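February, late, kitchen table

Home at ten past eleven with hands that smell of cable tie and somebody else's chips. I said I'd keep this diary for the whole of the project, and I have managed two entries since Christmas, one of which is a grocery list. So, a proper one.

The arm is called Plorken. I voted against it. I wanted something with a bit of dignity and was told by four people under the age of twenty-two that dignity was not in the rubric. Plorken is supposed to pick up a bowl, carry it over to the other table and set it down without violence, and to do it again and again while our supervisor stands there with a clipboard. We have 18 days until the assessment. The target is 100 attempts in a row with the software left alone, and our best run to date ended on attempt seven, when Plorken reached with great confidence for a spot where the bowl had been on attempt six.

I went back to school at forty-three to be humbled and I am getting my tuition's worth.

Kevser was already in the lab when I arrived at four, sitting cross-legged on the floor with the laptop on her knees and her coat still on. Kevser Canpolat is our team lead by virtue of having replied first to the email. She'd been through the logs from last night and had a theory, and when Kevser has a theory you don't take your boots off, you just stand and receive it. The theory was that the arm is fine, the gripper is fine, and the wrist view is feeding the model a lot of rubbish on the way between the two tables. Everything goes fast and tilted in the middle of the swing, the lights smear across the ceiling, and the model sees all that and has opinions about it.

I said couldn't we just have it close its eyes for that part. There was a silence. Then Dev said that was more or less what he'd been proposing since January, with a diagram, and had anyone opened the diagram. I had not opened the diagram. I've opened it now. It's a good diagram.

So the afternoon was spent teaching Plorken when to stop paying attention, a skill I have never had to teach my own children. You mark the stretch of the motion where the wrist is really moving, you throw those frames out of what the model gets to decide on, and you let it coast on the plan it made before it left. We have 1,197 frames from the last round of demonstrations and we split them up among us to go through by hand. Mine were mostly travel. An hour and a half of ceiling, duct, ceiling, cables, the edge of a table arriving at an angle, ceiling. I got quite fond of the duct.
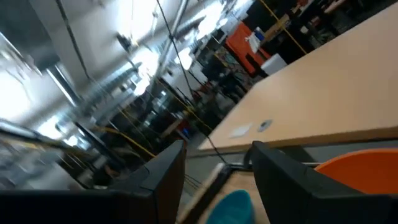

Dev has a system for sorting, with keyboard shortcuts he wrote himself, and he finished his pile and half of mine before I'd worked out that K was for keep and also, through an oversight, for quit. I lost my place twice. I said nothing the first time. The second time I said something, and Kevser, not looking up, told me there was a jar for that.

Supper was from the vending machine and from Amrit's bag, in that order. Amrit has been on the Mandesmont team for three weeks now by formal arrangement, since their project and ours share the big room and they needed somebody who could solder, but he still eats with us, like a cat with two houses. He reports that Mandesmont is up to sixty clean runs. He reports this with his mouth full, in the tone of a man reading out the weather. Theirs sorts blocks. I'd like it noted here, where it can do no harm, that a block is an easier thing to be good at than a bowl. A block has sides. A bowl is all lip and no commitment, and if you pinch it a hair too high it tips and rolls off looking pleased with itself.

We got the retrained version loaded by half past seven. First run, Plorken went down, took the bowl, lifted, swung, and placed it so gently on the far side that I got a lump in my throat. Second run the same. On the third it picked up the bowl, swung over beautifully, and then stopped dead and held it in the air for the length of time it takes four adults to stop breathing.

It turned out to be my doing. I'd marked the end of the blind stretch a touch late on my share of the demonstrations, so some of the time Plorken was being asked to wake up over the table and some of the time it was being allowed to sleep in. Dev found it in ten minutes. He was very decent about it. He said the labelling guide was ambiguous. I wrote the labelling guide.

So we did my share over, all of us, and I bought the second round from the vending machine as reparations, including the good chocolate that nobody under thirty ever picks because it costs fifty cents more. Dr. Dudás put his head round the door at some point, asked how it was going, and was told by three people simultaneously that it was going fine, good, and don't ask. He nodded as if that added up, and told us to write down whatever we'd changed. He has said this at every visit since September. I believe it will be on his headstone. I wrote it down, though, in the lab book, with the time, and then Kevser crossed out what I'd written and put the right file name.

Nine o'clock, new version. We made the usual silly arrangements. Kevser can't watch the grip, so she stands facing the door and listens. Dev keeps the tally. My job is the stop button, and I take it seriously, having once been slow on it and cost the department a mug. Jilow, the little script that resets everything between attempts and speaks in a flat voice Dev recorded when he had a cold, said “ready” and off we went.

Seven went by and we all carefully didn't mention seven. At twelve Kevser turned round. At twenty Amrit wandered over from the other side of the room with his iron still in his hand and was sent back to put it in its stand. By the thirties it had gone rather dull, and I caught myself thinking about whether I'd moved the wash over, and felt ashamed, and then thought that dull was perhaps what we'd been after the whole time.

It stopped at forty-one. No drama – the gripper closed short and came up with nothing, then carried the nothing across with the greatest of care and set it down. Jilow said “ready”. Dev said “no you're not, mate,” quite tenderly, and wrote it on the sheet.

Forty-one! I know it isn't a hundred. I know Mandesmont has sixty. I drove home the long way along the river regardless, with the heater on my feet and the radio off, running the good ones over in my head. Down, close, lift, swing, down.

Things for tomorrow, so I don't lie awake holding them: fix the guide so that it says exactly where the blind stretch ends, in words a tired person can follow. Ask Dev to move quit to some other key. Look at attempt forty-one properly before anybody gets a theory. Return Amrit's container. Find out if the rubric cares about style, as I've a feeling we could pick up half a mark there.

Also the wash. I had not moved it over. It's going round again now and I'm sitting up for it, eating toast over the sink, with a colour-coded diagram propped on the kettle.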